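Pluma on the handheld: first impressions after 9 hours

13 Oct 2023

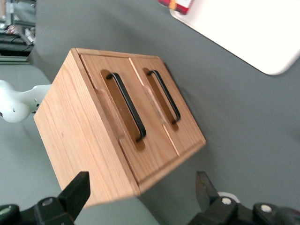
Why I bought it twice

I already own Pluma on PC. I played it for most of September and finished the main story with a few side jobs left over. Then the handheld version came out and I bought that too, mostly for train rides to Tistport, when I have a lot of time and no desk.

If you haven't played it, Pluma is a delivery game. You fly a small mail glider between islands, pick up parcels, and try not to drop them in the sea. There's some light trading and a story about a closed post office. The PC version has 280 deliveries, and the handheld version has the same number, so nothing was cut there.

How it runs

Better than I expected on the small islands. Flying is smooth, the water looks fine, and loading a new area takes a few seconds. Wosel is the exception. That's the big harbor town in the middle of the map, and the frame rate drops as soon as you come in over the market. It's playable, but landing on the narrow docks is harder than it should be. I lost 3 parcels there in one evening, and I don't remember losing any at the same spot on PC.

Turning shadows down to low helps a bit. Turning off the crowd setting helps more – the town looks emptier, but you can land.

Controls

The sticks are less precise than a full-size controller, and the default dead zone is too large. I set mine to 5 and left it. Tilt steering is in the options menu as well. I tried it for one flight and turned it off.

Text size was my main worry, and it's OK. The delivery list is readable. The trading screen is not, at least for me, and there's no way to scale it separately. I end up holding the thing close to my face whenever I sell anything.

Saves

You can't move a PC save across. I knew this before buying and it still annoyed me. The opening is slow, and you don't get the second glider until you've cleared the Khaemba route, so expect a few hours of short hops before the map opens up. Hendrik Mofokeng left a comment on my last post saying you can skip the lighthouse jobs and go straight to Khaemba. He's right, and it saved me a lot of time. Thanks, Hendrik.

Battery

I get a full ride to Tistport and most of the way back with brightness at half. Wi-Fi was off the whole time. I haven't tested it with Wi-Fi on.

Worth it?

If you only want to play it once and you have a decent PC, play it there. Wosel alone is a good enough reason. If you travel a lot, the handheld version is fine, and the short deliveries suit it. I'm going to keep going until I reach the northern islands, and I'll post again once I've seen how the storms run.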